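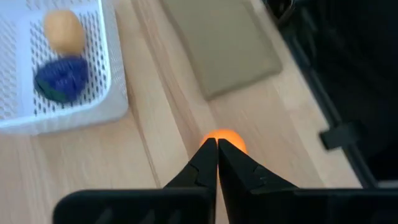 Review: Pivirum two-finger gripper, one term of club use

Our robotics club bought the Pivirum gripper in July for the pick-and-place event. The task is toy produce into a basket, with points off for anything dropped or crushed.

Setup

Mounting took one evening. The bolt pattern matched our Stosura arm, but the supplied screws were too short for the adapter plate and we bought longer ones. The control software found the gripper on the second try. The printed manual covers wiring well and says almost nothing about force limits.

Grip

The fingers are black, angular and narrow toward the tips. That shape helps when two items are touching in the basket and one has to come out. It is less helpful on round items. The orange has to be taken at its widest point, and an approach even slightly high pushes it away across the table. We now lower the arm fully before closing.

Repeatability

Tala Khalaf logged 300 cycles on the orange with the same start position. The gripper dropped it 16 times, mostly in the first part of the run, before we reduced the closing speed. Irregular toys did better, although we have not logged those as carefully.

Wrist camera

With the camera at the wrist, the fingers and their black blocks fill the bottom of the view and hide most of an object just before contact. Students driving by video need practice with this. Fast moves also blur the picture. A higher camera bracket is sold separately by Gadley; we have not tried it.

Noise and wear

Quiet enough to talk over. One finger screw worked loose after 10 sessions and was refitted with thread lock.

Verdict

Good value for a school club that can tune its own closing speed. Teams that need to handle round objects straight out of the box should look at softer fingertips first. Four out of five.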